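Subfloor deflection and click vinyl, 11 ft span

mpappas
Posts: 76
Second-floor room going from carpet to click vinyl. Joists are 2x8 at 16 on center, 11 ft clear span, original plank subfloor with 5/8 ply over it. The flooring instructions give a flatness tolerance of 3/16 in 10 ft and say nothing at all on deflection. Do I need to stiffen anything, or is flatness the only number that matters?

Restis
Flatness is the number they will hold you to on a warranty claim. Deflection matters for tile. Click vinyl tolerates far more movement. Check with a straightedge in both directions, fill the lows, sand the highs, install.

zoi_g
Disagree with Restis in part. Uniform joist deflection is harmless to a floating floor. Differential movement between adjacent planks under the ply is what breaks the locking tabs. If the ply was nailed at 12 in and the nails have backed out, you get local movement at every seam. I have pulled up two floors with broken tabs and both sat on subfloor that passed the straightedge test.

mpappas
Ply is nailed, smooth shank. It squeaks in three places, all near the door.

zoi_g
Screw it off before you do anything else. 6 in at the edges, 8 in the field, into the joists where you can hit them. Then check flatness again. The readings will change once it is pulled down.

Restis
Screwing it off is fine, no argument. I would not do 6 and 8 over the entire room for three squeaks. Screw the area by the door and leave the rest alone.

Savvas Xenos
One thing missing so far is load. What goes back in the room? A loaded bookcase pins a floating floor at one wall and it can't expand. Different problem from deflection, but it shows up as the same gap at the end joints.

mpappas
Desk, chair, one low shelf. Nothing over 100 lb apart from the desk.

Savvas Xenos
Then you're fine. Keep the expansion gap at 3/8 and don't run the baseboard down tight onto the planks.

gillen_m
What patch are you using for the lows? I used a gypsum based one over ply and it powdered under foot traffic within the year. The bag said suitable for wood. Cement based with the latex additive has held.

Restis
Gypsum is OK if you prime. Most people skip the primer.

gillen_m
I primed.

mpappas
Update. Screwed off the whole room at 6 and 8, went through most of a box of 1000. Two of the squeaks are gone. Worst low was 1/4 in before and is now just under 3/16, so I'm within tolerance without patch except at one seam. Third squeak is at the threshold and I suspect the old plank layer. Planks go down Friday.

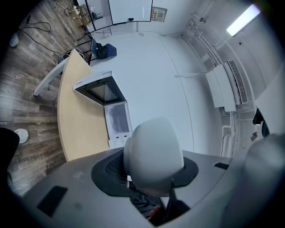
For the threshold I'm planning to pull the transition strip and run two 3 in screws at an angle through the ply and plank into the header joist. If it still moves after that I'll open the ceiling below and sister it.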